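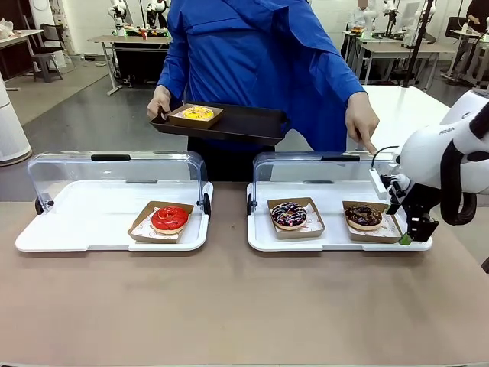

# Rokska Bakery Label Transcriptions

Rokska is a table of typed-out shelf labels and menu cards from small bakeries. It was put together to test spelling normalization on short, informal product text. The current release has 2,000 rows in one tab-separated file, UTF-8, with a header line.

## Fields

- `row_id` – integer, stable between releases
- `label_raw` – text as written on the label, line breaks replaced with a slash
- `label_norm` – normalized text, lowercase
- `category` – bread, donut, cake, pastry, savory, other
- `shop_code` – two letters and a digit, assigned at entry
- `allergen_note` – free text, often blank

Prices were dropped during entry. So were handwritten notes to staff.

## Normalization

`label_norm` expands common shortenings (choc, rasp, w/) and settles on "donut" for every spelling of that word. Plural labels stay plural. Flavor order is kept as written, so "lemon poppy" and "poppy lemon" are separate strings. Accents are kept in both text columns. Release 7 moved the ampersand rule ahead of the abbreviation rule, and this changed 246 rows. Models trained on earlier releases should not be scored against the current file.

Labels were typed by Ramiro Montoya and Sheila Clegg. Where the two readings differed, Cameron Hollis picked one and the other was discarded.

## Known problems

`category` is unreliable for filled items. A cream horn may be pastry or cake depending on who entered it. Labels from the Heleleck shops came in as photocopies, and 73 of them have an unreadable last line, marked `[?]`. Blank allergen notes mean that no note was printed. They do not mean the product is free of anything, and the column should not be used for dietary advice.

## Loading

Read the file with quoting turned off. Several labels contain a single unmatched quotation mark, and most parsers will otherwise merge rows without warning.

Last updated: October

Comments

Unai Sepúlveda
Is the discarded second reading available anywhere? Even a partial list would help with error modeling.

Cameron Hollis
No, it was overwritten at entry. The next release will keep both.

Ramiro Aranda
Quoting note saved me an afternoon. Spreadsheet import still eats the leading zeros in a few labels – setting the column to text fixes it.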